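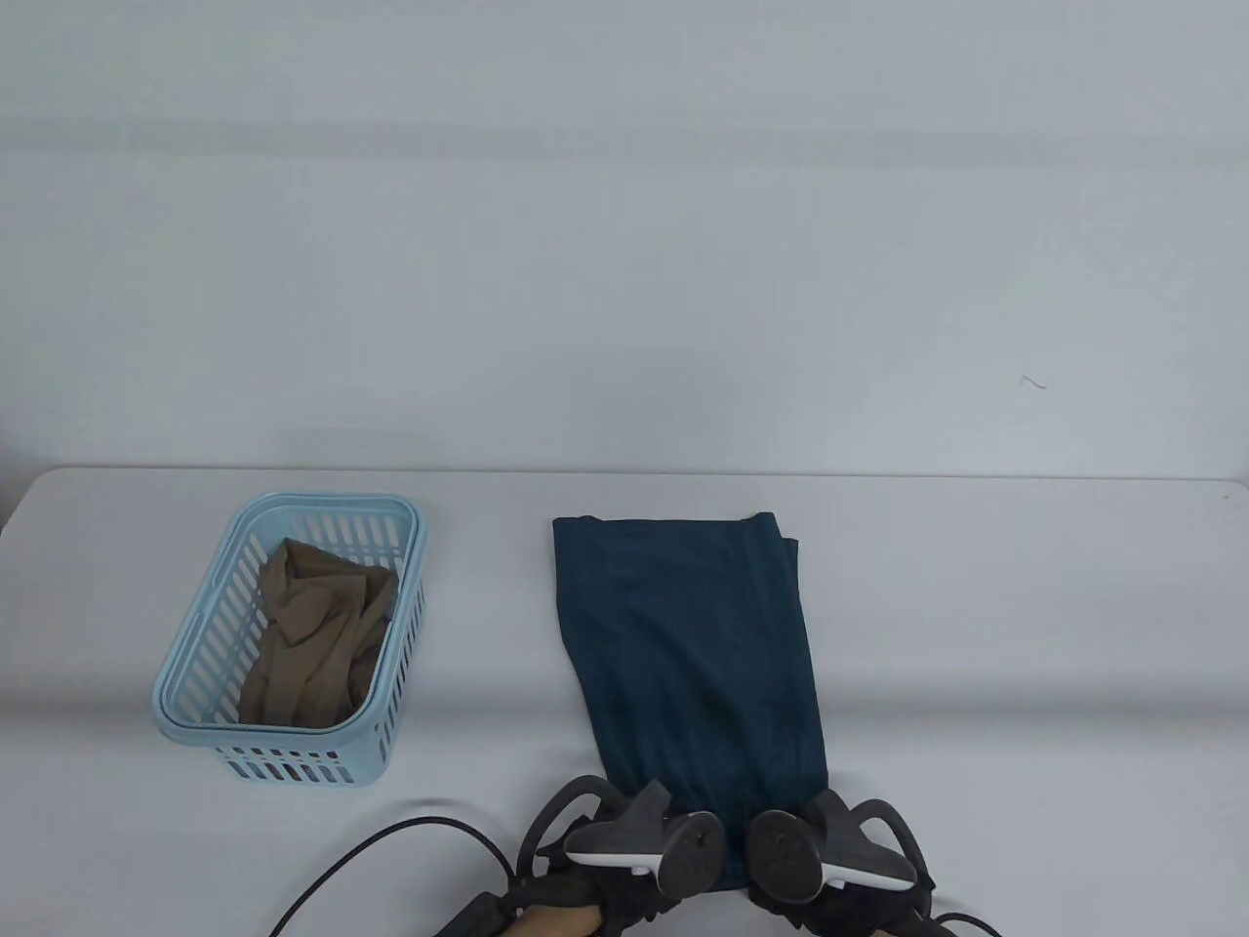
Fidelina Castaño: I'd wash that wool blanket by hand, dear, in cool water, and never wring it. My mother did all of ours in September, before the nights turned cold.

sornow_knits: I'm going to disagree a little (fondly!) – my washer's wool cycle has been kinder to my blankets than my own two hands ever were, and I've used it for years.

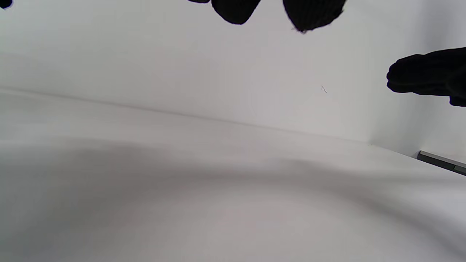

Black knit gloves

Fidelina Castaño: Well, mine came out of a machine in Stustbridge fit for a doll's bed, so I'm staying stubborn!

ayala179: Could be the spin, Fidelina. I turn mine right down, then roll the blanket in a towel and lay it flat for around 6 hours a side. Cotton ones I just hang over the rail and forget.
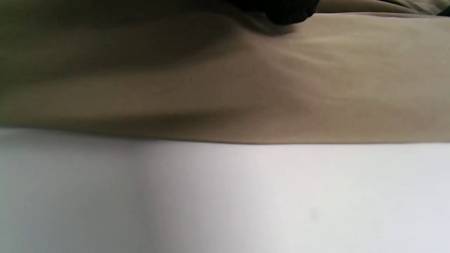 Tan fabric, soft folds

sornow_knits: Flat drying, yes, we can all agree on that much. I still wouldn't leave wool soaking overnight, though.

Contact us | © Zundska Home Forum | Back to top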